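We use cookies to remember your settings. Accept | Manage choices

Why do firefighters stay after the fire is out?
Reading time: 2 minutes 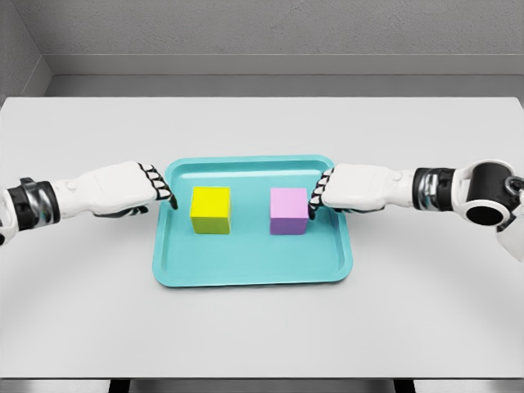 A yellow cube and a pink cube on a turquoise tray.

You might think that once the flames have gone, everyone rolls up the hoses and goes home for tea. Sadly for tea, a fire can look finished when it isn't.

Deep inside a heap of wood or an old mattress, bits can go on glowing with no flames at all. This is called smouldering. It is slow, smelly and very good at hiding. Give it a puff of air and it may burst into flame again, usually just after somebody has sat down.

So crews do a job called damping down. They pull things apart, spray water into the gaps and check behind walls. Some use a thermal camera, which shows heat as bright patches on a screen.

Deepika Namboodiri is a firefighter in Rokesstead. One Monday in June her crew put out a barn fire in 3 hours, then spent 26 more watching wet hay.

"Hay is sneaky," she says. "It's also quite boring."

After that comes the fire investigator, who looks for where the fire began and what started it. This involves a lot of kneeling in puddles.

If you ever see smoke coming from a place where there has been a fire, stay well back, tell a grown-up and call 999. Poking it with a stick is not damping down.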